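Descaling the washing machine, and what the hardness figures say

The water in Bresorcombe is hard. The supplier's report for our postcode gives total hardness as calcium carbonate in milligrams per litre, and our strip tests put it towards the top of the range. A kettle shows this within a week. A washing machine takes longer, and most of the evidence is out of sight on the heating element.

I started keeping a log of the machine in March, after a 40 degree cotton wash began to overrun its displayed time. The machine is a Vendwood front loader, bought second-hand, so I have no record of its early life. The log has four columns: programme, displayed time, measured time and energy from a plug-in meter. I weigh the load on a luggage scale before it goes in. That is the least accurate part of the method, but it is good enough to separate a full load from a half.

The energy figure turned out to be less useful than I expected. Scale on an element does not make the heat disappear. It slows the transfer into the water, the element runs hotter, and the same energy gets there in the end with slightly more lost to the casing. The highest reading before descaling was 784 watt-hours and the lowest was 589, and nearly all of that spread follows the temperature of the incoming water. A cold night puts more on the meter than the scale does.

Measured time is the better indicator. With a fouled element the heating phase stretches, and on this machine the timer stops counting down until the drum reaches temperature. The display sits at the same number and then carries on. If yours does this, check the inlet filter first, as a slow fill produces a similar delay and costs nothing to put right. Mine had some grit in it. Cleaning it shortened the fill but left the pause in the heating phase as it was.

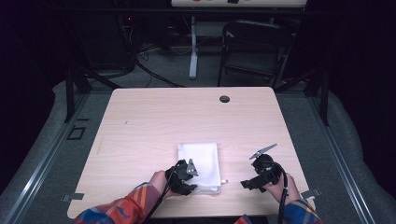

For the descaling itself I used plain citric acid powder, put directly in the drum, with the machine otherwise empty and set to a 60 degree cotton programme. I would not go hotter. Calcium citrate becomes less soluble as the temperature rises, and at a near-boiling wash you risk leaving a different deposit from the one you set out to remove. I paused the cycle once it was up to temperature, left it standing for an hour, then let it finish and ran a rinse. Check the manual before doing any of this, as some makers advise against acid on certain seals.

The pause in the heating phase was shorter afterwards. It has not gone completely. A second treatment two weeks later made no difference I could measure, so either what remains is normal for this model or the thermostat has drifted.

On towels: the stiffness people blame on hard water is partly mineral and partly detergent that has not rinsed out. I had been using the soft water dose printed on the box, which is too little here, and making up for it with fabric softener, which coats the loops and reduces absorbency. I now use the hard water dose of Ukus powder and no softener. Powder suits this area better than liquid, as it normally contains a builder to tie up the calcium. The towels are still a little stiff off the line – a few minutes in the dryer sorts that out, at a cost I have not yet measured.

I also looked at the Karpenko magnetic collar, which clips round the inlet hose. I could not find a test of it with a control, and have not bought one.

The log carries on through the winter. The next column to add is inlet temperature, which I should have had from the start. I have a probe that will strap to the cold pipe under some foam lagging, and the lagging is on order.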